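The Fedena set gathers write-ups of public service awards, the kind that towns and counties give to the people who look after streams, landfills and drinking water. We started it because those stories were scattered across old newsletters, and it seemed a shame to let them slip away. 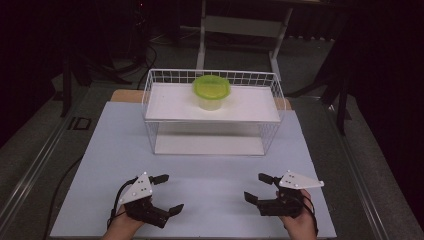
**Adelmo Carbone**, maintainer

## What you get

There are 2,111 award notices in one CSV file, plus 77 longer tributes written by coworkers (these are my favorites, and I'd start with them if you have an evening free!). Each row has the award name, the job title of the winner, the kind of agency and the text of the notice.

- `notices.csv`: short announcements
- `tributes/`: one plain text file per tribute
- `loris.py`: a small script, named Loris, that joins the two

## How it was put together

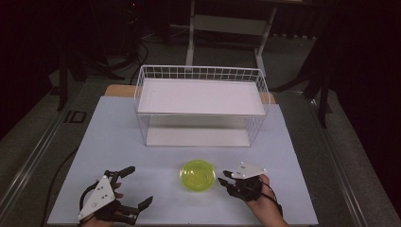 **Thibault Picard**, editor and second reader

I read every tribute twice, which was a pleasure on most days and a bit of a slog in January. Names of winners are replaced with a code. Where a notice was under 400 characters we kept it whole, and longer ones were trimmed at the end of a paragraph. Spelling is left as we found it, so please don't send fixes for "enviromental" – it's in the original.

The Cevisthorpe notices came to us as scans and still have some odd line breaks. 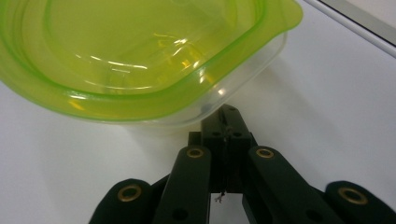 Six of the tributes have no year, and we've left that field blank in the hope that a reader will recognize the award and write to us. The Barreto folder is older and overlaps with the main file, so don't add the two together.

## Updates

Last changed 15th September: job titles tidied, two duplicate rows removed.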